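Benthorpe Shared Workshop, Bay 2
Pre-run inspection checklist with comments
Build: two-arm parts sorting table
Checked by: Rosalba Fontana
Month: August

Mark each item OK, FIX or N/A. Write a comment for anything that isn't a plain OK. Do not power the arms until section 1 is finished.

1. Power and emergency stop

1.1 E-stop cuts power to both arms when pressed — OK
Pressed it with the arms holding position. Both let go and sagged, as they are supposed to. Keep hands out from under the elbows when you test this.

1.2 E-stop can be reached from the operator's stool — OK
Was FIX last time. Moved to the front left leg of the bench.

1.3 Supply fuse matches the label — OK

1.4 Main power cord free of cuts and kinks — FIX
Scuffed where it goes under the door. Usable for now, but the Udeo cord cover needs to go down before the next open evening.

2. Arms and mounting

2.1 Base clamps tight — FIX, now OK
Left rear clamp took a quarter turn. The other clamps didn't move. Check this one again after the first hour of running.

2.2 Joint limits set in the controller — OK
Base rotation limited to 108 degrees on each side. Please don't widen this to reach the shelf.

2.3 Speed limit on for setup — OK
Capped at 43 percent. Full speed only with the guard up.

2.4 Gripper pads secure — OK
Velska pads, second set. The right one has a small nick in the corner. It still holds a harness without slipping.

2.5 Arm cables clear through full travel — OK
Ran the slow test path and watched both sides.

3. Table and parts

3.1 Table sections level at the seam — OK
Ran a straightedge across. A gripper that catches a raised edge here will stall the wrist.

3.2 Bins in their places, tray in the center — OK
Two bins each side. Solenoids and the round red boards are on the left, harnesses on the right.

3.3 Tray lined with paper and clear of parts — OK
The bare steel reflects the shop lights and throws off the pick position, so keep it lined.

3.4 Solenoid leads not hooked on each other — OK
Spread them out by hand if they are. One lifted lead can drag a second solenoid out over the rim.
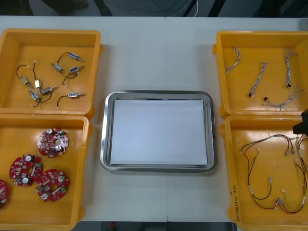 4. Software and logs

4.1 Correct pick program loaded — OK
De Luca file, revision 324. Older revisions still have the previous tray height.

4.2 Dry run finished without a fault — OK
100 cycles, bins empty, started at 7:15 p.m. Parts were loaded afterward.

4.3 Fault log cleared and saved — N/A
Nothing in it.

Open items
Cord cover at the door (1.4)
Recheck left rear clamp (2.1)
Order spare gripper pads

Cleared for setup speed only — R. Fontana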